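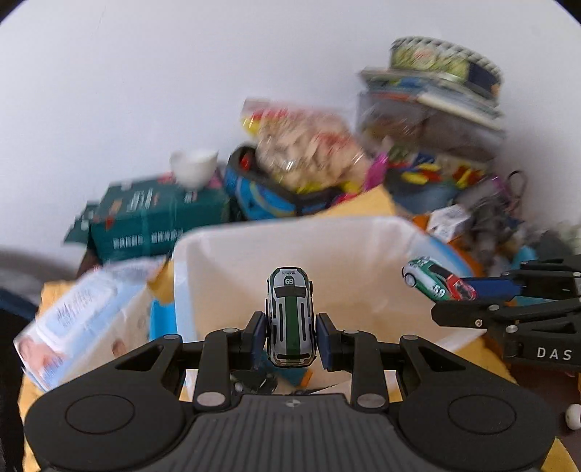

How many toy cars does a six-year-old need? Fewer than he has, and more than you would keep if it were up to you.

I have been reading decluttering advice since September, when my sister Estela mailed me a book on the subject with 32 sticky notes already in it. The book comes with a system. You pull every toy into one place, sort by type, and let the child choose a "core collection" that fits in a single bin. Whatever doesn't fit goes away. The author claims most families finish in 76 minutes. I would like to meet those families, and I would like to see their closets.

We did the cars on Saturday, on the table with the yellow cloth. The white plastic bin was the bin. Two white cars with the number 69 on them were the first problem. One has a dark green stripe, the other has green and red markings, and according to the book these are "functional duplicates" and one should go. Mateo was asked to pick. He looked at me as if I'd asked him to pick an ear.

I don't think he's wrong. A race needs two cars. You can't lose to yourself, or you can, but it isn't much of a race. The book has a whole chapter on duplicates and never once mentions that children play with things against other things.

So both stayed. The bin rule I'll grant them, grudgingly. A bin with sides is easier to argue with than a parent, and when it's full it's full. I'm less sold on the labels. Renata Montecinos from the parents' group swears by her Pluvari label maker and has everything down to the doll shoes marked. Her kids can't read yet.

The other thing the book skips is where the rest of the stuff goes while you're sorting. Ours went up against the wall. There's a round tin sitting on a stack of books and magazines, a container of colorful toy pieces under that, a green cardboard box with a cup on it, and a bag of snacks on top of another bag. All of that is "staging," apparently. On Sunday it was still staging. I moved the snacks.

What did leave the house: one grocery bag, mostly plastic animals with a limb missing and party favors no one could place. The book says over 400 items is typical. I didn't count and I'm not going to.

Next is the puzzles, according to page 78. I've put the book on the stack with the others.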